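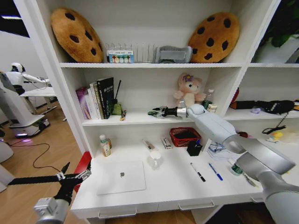 Teresa Neves wrote to the organizers that she would believe in a household robot on the day it could put a desk in order without anyone telling it where things go. Read her remark aloud and allow the audience a moment with it. It states the question of this talk: whether machines can do ordinary chores yet, and which ones.

Speaker notes, Rotstead session, June 2019. The hall seats 125. Please use the microphone for questions.

## Opening

Thank Nomis for hosting. State the position early: parts of the work can be done today under supervision, and the complete chore cannot be promised to any household or shop floor.

Define "chore" before going further. A shelf is tidy when its owner says it is. Two people asked to straighten the same shelf will leave it in two different arrangements, and both will be satisfied. A machine needs that preference in some usable form.

Continue with the objects. Books have flat sides and a spine, and they stand in a row. A plush toy changes shape when it is held. A clear bottle can be hard for a camera to separate from a white wall.

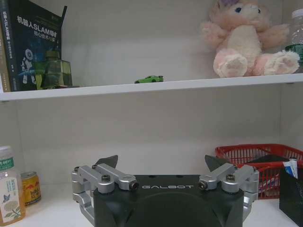

Each of these calls for a different grip and a different amount of force. A person changes between them without thinking. A machine must either be taught each case or be given a general method that survives the cases it was not taught. Keep this part short; the audience at the Abreu session asked for less theory.

## What to ask of a supplier

Address the managers in the room directly. Recommend the following questions, and pause after each one:

1. Were the objects in the demonstration chosen by the supplier or by the customer?
2. Who puts the shelf back in its starting condition between trials, and is that labor included in the cost?
3. What does the machine do with an item it does not recognize?
4. How does it treat cables, thin plastic bags and loose pens, which are common on any real desk and seldom appear in a brochure?
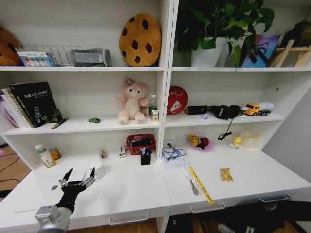

## The Proltero trial

Present the plan only. No results are to be quoted from the platform.

Senad Omerović will supervise the trial for six months. The chores are limited to six, all of them shelf and desk work: returning books to a row, standing bottles upright, putting pens in a holder, placing small items in a basket, clearing snack packets, and moving a cup to a safe spot. Cleaning with liquids is excluded.

A run will count as complete only if no person touches the shelf — a correction by hand ends the run. Time will be recorded but will not decide the outcome. Omerović prefers a slow machine that leaves a cup standing, and the trial has been written accordingly.

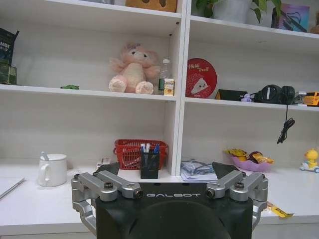

## If asked about jobs

Answer plainly. The trial was not designed to measure staffing, and the speaker should not offer a forecast. Refer detailed questions to the Proltero office in writing.

## If asked for a date

Decline to name a year. Return to the remark by Teresa Neves, and say that sorting items into a known place is likely to arrive well before deciding what the place should be. Then hand over to the chair for questions.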